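ok so I have been repainting the same bedroom since November and I have opinions about color now, sorry in advance

It started with a green called Prirholm. On the card it looks like the inside of a forest. On my wall at 4 pm it looked like a hospital hallway in a movie where something bad is about to happen

Bought nine sample pots after that. NINE. My sister came over and said they were all the same green and we had a small fight about it

Things I've learned so far: buy the sample pot, paint a piece of cardboard, move it around the room for a few days, and look at it at night with the lamp on (I skipped the lamp part twice!!)

Also the red. I want a brownish red on the closet doors, kind of old brick, and everybody makes one that's either ketchup or straight-up chocolate. The Hastow one gets closest but it dries a lot darker than the lid

Reddish brown next to dark green though, I will defend that combo forever. Christmas is bright red and bright green. Take both of them down a few notches and you're in a cozy old library

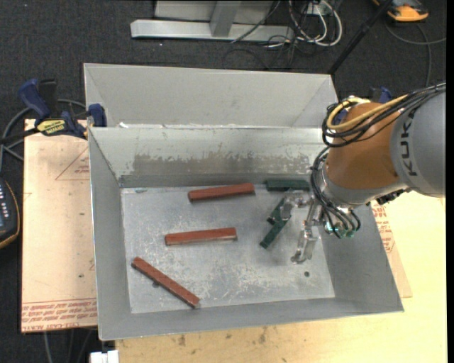

Waqas Memon replied that dark green only works if the ceiling goes dark too, and that a white ceiling over it feels like a lid. He did his in Ukis flat and says he'd never go back.

Waqas I hate that you might be right. My ceiling is 9 feet so I guess I have the room for it? But painting a ceiling wrecks my neck for a week

Total damage is at 376 dollars by the way, and about 67 of that is painter's tape, because I buy the cheap kind, it peels, and then I go buy the good kind

Doing the second coat on the closet doors tonight. If it dries ketchup I'm moving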